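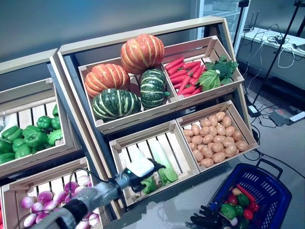 Mirjam Fankhauser wrote:
The Sturkberg translator isn't down. I had it at 72 dBf Saturday morning with the beam pointed north. What changed is the input. It used to rebroadcast the Hotton AM at 1019 watts day power, and now it carries the HD3 off the Stöckli stick.

flirnel_dx wrote:
Then the legal ID is wrong. They still give the Hotton calls at the top of the hour.

Mirjam Fankhauser wrote:
The top of hour ID I logged had both. Hotton first, then the HD3, no pause between them.

Domenica Pfister wrote:
I doubt the HD3 part. The audio I get has the AM rolloff — nothing useful above 5 kHz — and there is no HD delay against the AM. If the feed came through Stöckli it would lag by several seconds.
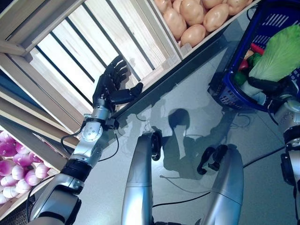
Wooden crate, with the hand held open below it

flirnel_dx wrote:
Delay proves little. The studio link could feed both sites directly. The filing only asks for a power increase to 200 watts and a move up 11 meters on the same tower. Primary station is left as is.

Mirjam Fankhauser wrote:
Which filing? The one I read is from January and has no power change in it.

flirnel_dx wrote:
There is an amendment. Look under the Flirnel license, not Sturkberg. They never updated the community name.

Domenica Pfister wrote:
Found it. Primary is listed as the AM. I'd still like a recording from someone north of the ridge, both signals, left and right channel.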